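Plornen plastic tumblers, set of 3
Reviewed 5 Apr 2019

I bought these in November to replace the glasses we kept breaking, which is how most people come to own plastic tumblers. Plornen calls the range Tustwood, a grand name for a cup.

You get lime green, pink and a greyish pale blue, and you can't choose. In our house the green goes first, the blue goes second, and whoever is slowest off the couch drinks from the pink. I have grown fond of the pink.

The rim is rolled, so it's kind to the lip, and the sides taper enough that the cups nest. They nest a bit too well. Put them away damp and you'll be at the sink with your thumbs in, swearing quietly so the kids don't hear.

They've been through the dishwasher 112 times by my tally (I keep a tally, it's a long story) and the colours have held. The pink picked up a faint smell of cordial around wash 14 and has kept it. Tea is a mistake. Beer is fine, though you feel like you're at a school fete.
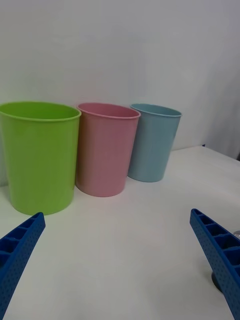
Photo: Flikis

Against a white wall they look quite smart, and I've since cleared the spice jars off our bench in the hope of the same effect. No luck so far.

Good cups. I'd buy them again, and pay a dollar extra for two greens.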